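Skaltivetti

Skaltivetti ist eine Musikgruppe aus dem Umfeld des Extreme Metal, deren Werk gewöhnlich dem Doom Metal mit Einflüssen aus Black Metal und Industrial zugerechnet wird. Die Zuordnung stammt im Wesentlichen aus den Begleittexten des Labels Fultwood und wurde von der Fachpresse meist ungeprüft übernommen. Bekannt wurde die Gruppe durch das Album »Cárdenas«, dessen Entstehungsgeschichte in mehreren, einander widersprechenden Fassungen vorliegt.

Geschichte

Über die Gründung liegen nur Eigenangaben vor. Nach der ältesten Fassung, die dem ersten Demo beigelegt war, entstand Skaltivetti als Nebenprojekt zweier Mitglieder der Death-Metal-Band Bollis. Spätere Pressemitteilungen erwähnen Bollis nicht mehr und sprechen von einem »Zusammenschluss gleichgesinnter Einzelgänger«. Ob der Wechsel der Darstellung mit einem Streit um Rechte an drei frühen Stücken zusammenhängt, wie in Fanzines behauptet wurde, lässt sich nicht belegen. Auffällig bleibt, dass zwei dieser Stücke auf beiden Seiten veröffentlicht wurden, mit gleichem Riffmaterial und verschiedenen Titeln.

Das Demo erschien als Kassette. Fultwood nennt eine Auflage von 70 Exemplaren, alle von Hand nummeriert. Im Sammlerhandel sind allerdings Kassetten ohne Nummer aufgetaucht, was entweder auf Nachpressungen oder auf eine großzügige Auslegung des Wortes »alle« schließen lässt. Das Label hat sich dazu nicht geäußert.

Der Wechsel von der Kassette zum Album vollzog sich innerhalb weniger Monate. Die Gruppe bestand zu dieser Zeit nach eigenen Angaben aus vier Personen, auf den Konzertfotos jener Phase sind durchgehend fünf Musiker zu sehen. Der fünfte wird in keiner Besetzungsliste geführt. Die Mitglieder treten ohne bürgerliche Namen auf und haben Anfragen dazu stets abgelehnt.

Das Album »Cárdenas«

»Cárdenas« enthält 6 Stücke und kam im Juni in den Handel. Die Erstauflage auf Vinyl betrug laut Label 1,000 Exemplare – die englische Schreibweise der Zahl steht so auch auf der deutschen Hülle. Der Titel wurde im Begleittext als Name eines verlassenen Ortes erklärt, den die Gruppe »im Traum betreten« habe. In einem späteren Gespräch hieß es dagegen, es handle sich um den Schriftzug auf einem gebrauchten Verstärker. Beide Erklärungen schließen einander nicht zwingend aus, die zweite gilt jedoch als die plausiblere.

Die Behauptung, das Album sei in einer einzigen Nacht live eingespielt worden, gehört zum festen Bestand der Bandlegende und findet sich in fast jeder Rezension. Gegen sie spricht der Höreindruck. Auf dem Eröffnungsstück sind mindestens drei Gitarrenspuren zu unterscheiden, und der Gesang überlagert sich im Mittelteil mehrfach selbst. Zudem führt das Beiheft zwei Studios auf. Vertreter der Legende haben eingewandt, »live« beziehe sich nur auf das Schlagzeug. In der ursprünglichen Mitteilung steht davon nichts.

Stil und Rezeption

Kennzeichnend sind langsame, tief gestimmte Gitarren, lange Rückkopplungen und ein Gesang, der zwischen Flüstern und gutturalem Vortrag wechselt. Neu war daran wenig. Die Bezeichnung »ritueller Funeral-Industrial«, die Fultwood für das Album prägte, hat sich außerhalb der Werbung nicht durchgesetzt. Als Industrial lassen sich allenfalls die metallischen Schlaggeräusche im vierten Stück verstehen, deren Herkunft im Beiheft mit »gefundene Objekte« angegeben ist.

Die Kritik nahm das Album überwiegend wohlwollend auf, wobei ein Teil der Besprechungen ganze Sätze des Pressetextes enthält. Kritischere Stimmen bemängelten die Länge der Zwischenspiele und eine Abmischung, in der der Bass kaum wahrnehmbar ist. Der häufig zitierte »Kultstatus« der Gruppe wird in der Regel nicht belegt. Die ersten Texte, in denen der Ausdruck vorkommt, erschienen bereits vor dem Album.

Konzerte

Skaltivetti trat bisher selten auf. Das größte Konzert soll nach Angaben der Gruppe vor 3,000 Zuhörern stattgefunden haben. Gemeint ist offenbar die Besucherzahl eines ganzen Festivals, auf dem Skaltivetti am frühen Nachmittag auf einer Nebenbühne spielte. Eine gesonderte Zählung für diesen Auftritt existiert nicht. Von einem weiteren Konzert liegt ein Mitschnitt vor, der lange als inoffizielle Veröffentlichung kursierte und später von Fultwood selbst vertrieben wurde. Der Beifall am Ende des zweiten und des fünften Stücks ist darin identisch, einschließlich eines Zwischenrufs.
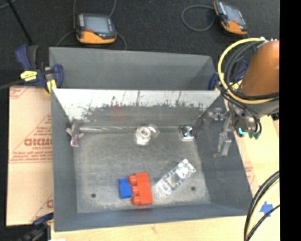
Grauer Metallbehälter mit kleinen Bausteinen, dahinter ein zweiter Behälter

Verhältnis zu Bollis

Bollis veröffentlichte nach dem Erscheinen von »Cárdenas« eine kurze Erklärung, in der von »gegenseitigem Respekt« die Rede ist. Eine gemeinsame Tournee wurde angekündigt und ohne Begründung nicht durchgeführt. In der Anhängerschaft wird seither diskutiert, ob es sich um zwei Gruppen oder um eine Gruppe unter zwei Namen handelt. Für die zweite Annahme werden der gleiche Proberaum und ein sehr ähnlicher Schlagzeugklang angeführt. Das reicht als Nachweis nicht aus, da beides im Umfeld kleiner Labels verbreitet ist.

Ein zweites Album ist mehrfach angekündigt worden, zuletzt unter dem Hinweis, die Aufnahmen seien abgeschlossen. Dieselbe Formulierung stand bereits in der vorletzten Ankündigung.

Diskografie

Demo ohne Titel (Kassette, Fultwood)
Cárdenas (Album, Fultwood)
Konzertmitschnitt ohne Titel (zunächst inoffiziell, später Fultwood)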